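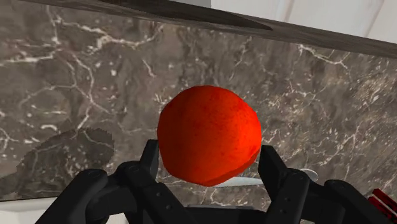
Nilstead College of Horticulture was founded by Lionel Crabtree and has served growers in the Hulme district for 29 years. Our certificate program covers soil care, pruning, irrigation and harvest labour. Students learn to judge round red fruit by its colour, including skin that deepens from orange-red to crimson.

The College enrols 27 students each September across 3 campuses. The Principal is Roland Sedgwick.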